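Week two with the Plellomier fingers, and I have run out of reasons to dislike them. I had several lined up. They cost more than the old Brusska set, the manual is 120 pages long, and six of those are about the warranty.

The test is still cubes on the round table. Pick up, move over, put down, 20 goes a side, then the same again from the wrist camera only – which is where my confidence usually leaves the building.

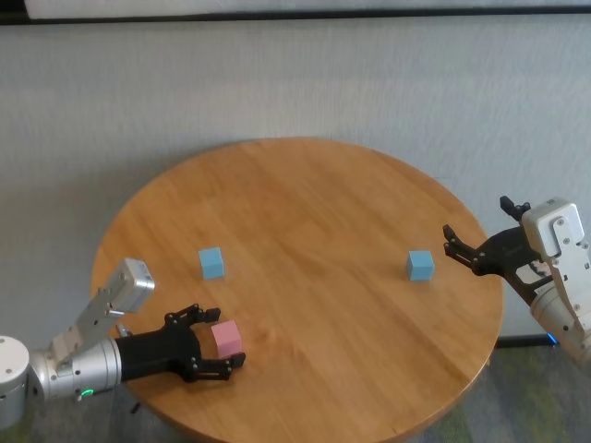
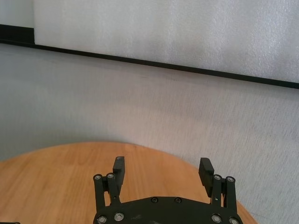 Ritu Pant thinks I'm fussing over the wrong thing. Her view is that any finger can hold a cube, and that I should come back when I've tried a teaspoon. I've ordered teaspoons. I still want a slower closing speed before October, and a shorter manual.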